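3.2 Materiais e procedimento de lavagem

A amostra foi constituída por 109 peças de vestuário para bebé, todas em malha de algodão, adquiridas em novembro em três pontos de venda. As marcas Clinurska e Maveck forneceram a maior parte dos bodies e das calças; os restantes artigos, sobretudo gorros e babetes, são da Bennani. Excluíram-se as peças com mistura de elastano superior a 5 %, dado que a recuperação elástica destas malhas dificulta a comparação com as restantes.

Antes do primeiro ensaio, as peças foram condicionadas durante 24 horas em atmosfera normalizada. Mediram-se depois o comprimento total, a largura do peito e, nos bodies, a distância entre o decote e a aba de molas. As medições foram feitas sobre superfície plana, sem tensão, e repetidas após o 1.º, o 5.º, o 10.º e o 20.º ciclo. A Figura 4 mostra um dos modelos sem mangas incluídos na categoria A.
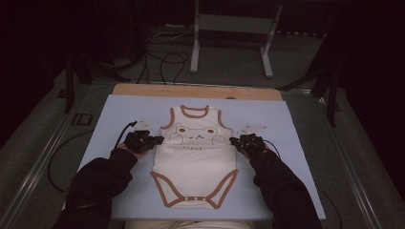
Figura 4. Body sem mangas com debruado castanho, estendido com a frente para cima.

As lavagens decorreram a 40 °C, com detergente em pó sem branqueador ótico e carga completada com tecido de lastro. Metade das peças de cada categoria secou na horizontal, à sombra; a outra metade passou por secador de tambor, em programa delicado. No total obtiveram-se 2,899 registos dimensionais — incluindo as repetições — depois de eliminados os valores em que as duas leituras diferiam mais de 3 mm.

3.3 Variação dimensional

O encolhimento no sentido do comprimento foi superior ao observado na largura em todas as categorias. A maior parte da variação ocorreu até ao quinto ciclo, o que concorda com o comportamento esperado para malhas jersey com relaxação incompleta no acabamento. Nas peças secas em tambor, a diferença entre comprimento e largura acentuou-se.

Os debruados merecem uma nota separada. Em vários bodies da categoria A, a fita do decote encolheu menos do que a malha do corpo e formou uma ligeira ondulação — visível a partir do décimo ciclo. O mesmo efeito foi menos frequente nas cavas e quase ausente nas aberturas das pernas, onde a costura é feita com maior tensão. Não se encontrou relação entre a ondulação e a cor da fita.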